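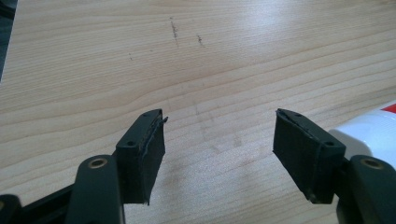
Figure 2. Two gripper fingers held open over a light-colored wooden tabletop.

4.1 Why couples in Lalberg stop at one

I went into this part of the survey expecting money to top the list, and it did (rent, mostly!), but only just. We mailed 1,000 households in September and asked each couple when they'd first talked about a second child. A lot of them said they never really had. Gyula Pintér, who coded the open answers with me, kept finding the word "later" – it's all over the Somer batch. Grandparents living close by mattered more than I'd guessed, and in Veres they mattered more than income. We dropped 14 forms with no ages filled in.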